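Platosia office closing – staff questions

Last updated December. Will add to this as stuff comes in.

Is the Gadura site definitely closing?
Yes. Lab and offices both. Lease not renewed.

How many jobs are affected?
12 roles at Gadura. Valitz is not part of this round.

When is my last day?
It's in your letter. No letter by noon tomorrow, email HR, dont wait.

Do I get severance?
Yes, if you've been here 9 months or more. Flat payment of $3960 before tax, plus unused vacation. Paid with your final check.

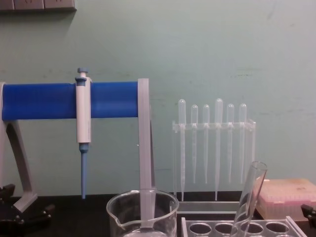
Can I move to Valitz instead?
Maybe. Open roles go to affected staff first, posted on the internal board. You still have to apply – no automatic transfers. Bench people especially, please look. If your days are mostly a pipette and a beaker, the Valitz lab has openings that match. Office roles are fewer right now.

What about health coverage?
Runs to the end of the month you leave. Continuation forms come by mail to your home address, so check we have teh right one.

Is Lappalainen buying us?
No. They are taking over two customer contracts. Not the company, not the staff.

Can I keep my laptop?
No. Hand it in at the front desk with your badge. Chargers too.

Will I get a reference?
Dates and job title from HR. Anything more, ask your manager directly.

Can I talk to reporters?
Please send them to Santeri Toivonen. You can talk about your own job and pay, thats up to you.

Who do I call?
HR line, extension 1642. Leave a message if it's busy – we are calling people back the same day where we can.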